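The rep from Komex said the pump would outlive me. I wrote that down, with the hour he said it, 8 in the morning, because I'd heard the same about the last one.

I buy equipment for the Linach works, out past the grain sidings. We move slurry from one grey tank to another grey tank, and in between sits whichever pump the lowest bidder has blessed. Head office wanted Komex. The brochure had a blue sky on it and the words "service-free to 2043". I have never met anything that was service-free. My kettle isn't.

"What's inside it?" I asked.

"A Pukden diaphragm," he said, as if he were naming a racehorse.

"And what's inside that?"

He turned a page.

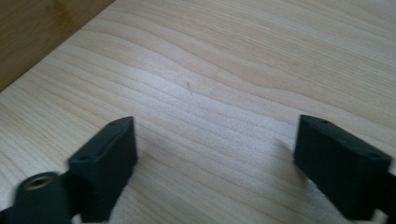
## The trial

They gave us the thing on loan in February. It came on a pallet with a gauge already fitted, which I thought was considerate until I saw the needle sitting on 1650 before anyone had plugged anything in. I tapped the glass. The needle stayed where it was. The rep said it was calibrated for confidence. I think he meant it kindly.

I fitted one of our own gauges beside it, an ugly brass one from the Quartey pump we were meant to be scrapping, and started the motor. Ours wandered up, thought about it, and settled a good way short. The other one went on saying 1650.

"Different philosophies," the rep said.

I went back to the office and wrote both readings on the trial sheet. There was only one box, so I wrote small.
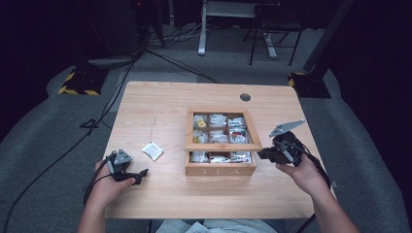 ## The eighteenth day

The pump ran for 18 days. I'll give it that. It had a nice low note, like somebody humming in another room, and the night crew grew fond of it. I kept a hand on the casing every time I walked by and felt for the flutter that comes before a diaphragm lets go.

When the hum stopped I was eating a sandwich. I finished it. Then I walked down and found slurry on the floor in a neat grey fan, and above it the factory gauge, steady as a church clock.

I rang the rep. He asked what pressure it was showing.

"1650," I said.

"Well, then," he said. He sounded relieved.

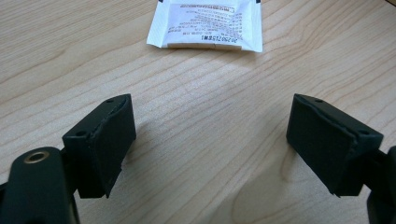

I rolled the old Quartey back in that afternoon. It leaks at the flange and always has, and you have to kick the base plate to get it going. Head office rang while I was bolting it down, wanting to know if the trial had met expectations. I asked whose. There was a pause on the line, and some typing.

The Komex is still in the corner under a tarp, waiting for a courier. I lifted the edge last night on my way out and had a look at the dial, then put the tarp back and checked the Quartey for drips.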